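Young Travellers > Explainers > Your Body on Holiday > Jet lag

Why is my body still at home?

By Azlan Wattimena

Last August my daughter and I flew from Mengate to visit her grandmother in Flodthorpe. On the first night my daughter woke up and came to my bed with her shoes on. She said she was ready for lunch. I looked at the clock and it was 4 in the morning.

She was not being silly. Her stomach had made a correct calculation, only for the wrong town. In Mengate it was noon at that moment, and her friends at school were opening their lunch boxes.

This tiredness and muddle after a long flight has a name. It is called jet lag. To understand it you need to know two things: how the Earth turns, and how the clock inside you works.

The Earth turns and the Sun stays

The Earth is a ball that spins. It makes one full turn in 24 hours. The Sun can shine only on one half of the ball at the same time, so when your side faces the Sun you have day, and when your side faces away you have night.

You can try it at home. Take an orange and a torch and go to a dark room. Put a small sticker on the orange for your own town, and another sticker on the opposite side. Hold the torch still and turn the orange slowly. When your town comes into the light, the other town goes into the dark. Please ask before you draw on the orange, because somebody may wish to eat it.

What is a time zone?

A long time ago, each town set its clock by its own Sun. When the Sun was highest, the clock said noon. A town a little bit to the east had its noon a little bit earlier. This was fine for people who walked or rode a horse. Then the trains came, and it became a big trouble. How can you print a timetable if every station has its own time?

So people divided the world into time zones. Everybody inside one zone uses the same time. If you go far enough to the east, you come into the next zone and must move your watch forward, most often by one hour. If you go to the west, you move it back. A few places, for example South Australia, have chosen a time that differs from their neighbour by half an hour, and this makes it harder for the people who print timetables.

The lines between the zones are not straight on the map. They bend around borders and islands, so that people who live and work together can keep the same time.

The clock inside your head

Deep in your brain there is a very small part which works as a clock. It tells your body when to feel sleepy, when to be hungry and when to become a little warmer or cooler. Scientists call this daily pattern the circadian rhythm. You can say it like this: sir-KAY-dee-an. It comes from Latin words which mean "around a day".

Your inside clock does not have hands or numbers. It sets itself mostly by light. In the morning the light comes into your eyes and a message goes to the brain: it is day, please wake up. In the evening it gets dark, and the body makes more of a substance called melatonin, which helps you to feel sleepy.

At home all this works so well that you do not notice it. The Sun, the kitchen clock and your inside clock all agree with each other.

What happens when you fly

A ship is slow. If you crossed the ocean by ship, you would change your watch a little every few days, and your body could keep up. An aeroplane is much too fast for that. It may carry 400 people over many time zones between one breakfast and the next, and when they come down the stairs, all of them have an inside clock that shows the time from before.

The body can move its clock, but not by many hours at once. For many people it takes some days. Until then you can be sleepy in the daytime and very awake at night. You may have a sore head, or feel grumpy, or not want your dinner. None of this means you are ill. It passes.

There is also something curious. Many travellers find it easier to fly to the west than to the east. When you go west, your day becomes longer and you must stay up later. When you go east, your day becomes shorter and you must fall asleep before you are tired. I think every child knows which one is easier!

If you fly from north to south and stay in the same time zone, you do not get jet lag at all. You can still be tired from sitting, from the noise and from the dry air in the plane, but your inside clock has no work to do.

What can you do about it?

Go outside in the daylight when you arrive. A walk to the shop or a game in the park is good. If you are going a very long way, a grown-up can look up which part of the day is the best for it.

Eat your meals at the local time, even when it feels strange. A small breakfast is enough.

If you must nap, make it short, and ask someone to wake you.

Keep the bedroom dark at night and leave the tablet in another room. A bright screen near your face can make it harder to fall asleep.

When you wake up too early, stay in bed for a while and do something quiet. My daughter listened to her grandmother's old radio under the blanket. On the next morning she slept until 6, and on the one after that we had to pull her out by her feet. 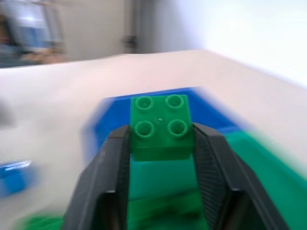 Tadeusz Walczak wrote to us that when he was a boy he kept two watches on the same arm, one with the time of his home and one with the time of the place he visited. He looked at the home watch only when he wanted to telephone his brother. In his opinion it is a mistake to say "but really it is midnight" all day long, because then you feel sleepier than you need to. He says you should choose the new time and believe in it.

I have tried this since then and I agree with him, although I use only one watch.

Do animals get jet lag?

They can. Many animals have an inside clock too. Horses that are flown to races in other countries need time to settle, and so do dogs that move with their families. Birds that migrate cross time zones as well, but they mostly travel for many days with stops for food and rest, so the change comes to them slowly.

Even plants have a daily rhythm. Some plants fold their leaves at night, and they will continue to do it for a while if you keep them in a dark cupboard.

Words to remember

Time zone: an area where all the clocks show the same time.
Circadian rhythm: the daily pattern of your body.
Melatonin: a substance your body makes in the evening, which helps you to feel sleepy.
Jet lag: the way you feel when your inside clock and the local clock do not agree.

Comments

Pip's mum: We read this at the gate before flying to Mangundap. Pip is now explaining melatonin to the whole row.

wombat_reader: I did the orange thing but I used a mandarin and it worked the same

Gran in the hills: What about daylight saving? My chooks take no notice of it whatsoever.

Azlan Wattimena: Thank you for the question. Daylight saving is like a very small jet lag, without the holiday. I will write about it separately.

More for young travellers

Why do my ears pop in the plane?
How does a suitcase find its way through the airport?
What are all the stamps in a passport for?
Seasick, carsick, camel-sick: why does my stomach mind?
How to say thank you when you do not know the language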